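Notebook > Sandberg workshop > Glazing and sash repairs

30th July
Posted by the Sandberg bench

Putty, again. I said in May that I would write up the linseed putty trials properly, and I have now run out of other things to do first.

For anyone joining at this page: the question is how long to leave new putty before painting it. The Zullix tin says five days. The old hands say wait until it feels right, which is a fine method if you already know what right feels like. We have a rack of offcut sashes from the Wutton job, all the same section, all primed the same week, so for once there was no excuse for guessing.

Batch A was Zullix straight from the tin. Batch B was our own, whiting and raw linseed oil, knocked up on the bench until it stopped sticking to the knife. Batch C was Nernevero, which costs more and smells like a cricket bat. All were bedded and faced on the same afternoon, with new sprigs and the same knife, and the same person complaining throughout (me).

After five days Zullix had a skin you could press a thumbnail into without trying. I painted one pane anyway, as instructed by the tin. The paint wrinkled at the bottom corner within the week and I was more pleased about this than I should have been.

At 19 days Batch A was firm along the long edges and soft in the corners, where I always put too much. Nernevero was firm everywhere. Our own mix was still more or less a foodstuff. I blame the oil, which had been in the back store since before the shelving went up, and possibly my measuring, which was by eye.
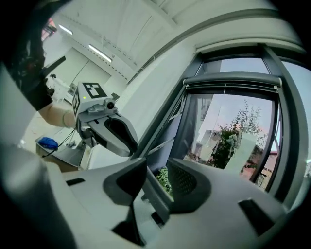
Grippers near the window, one of them held up.

Painted the second lot of panes at 19 days, two coats, lapping on to the glass by a whisker to seal the edge. A and C have taken it well. B has taken it in the sense that the paint is on there. I am leaving B alone now until it has thought about its behaviour.

Note on mixing: the home-made stuff went crumbly when I added whiting too fast, then greasy when I put it right with more oil, then crumbly again. Next time weigh everything. There is a perfectly good set of scales under the dust sheets and it reads up to 3000 g, so a batch will fit on it in one go.

Note on back putty: trim it the next morning. I left the inside squeeze-out on four of the sashes and it took about 60 minutes with a chisel to get it off, plus one scratch in a pane I shall be calling original.

Still to do – boiled oil instead of raw for Batch D, and a north-facing spot for half of it. Also find out who has the good putty knife. It has a nick near the tip and a blob of green paint on the handle, and it isn't on its hook.

Zullix for the Wutton sashes, then, and a wait of 19 days before paint, whatever the tin says. Nernevero if the client is paying.

Sandberg workshop notebook | Contact the bench | Back to top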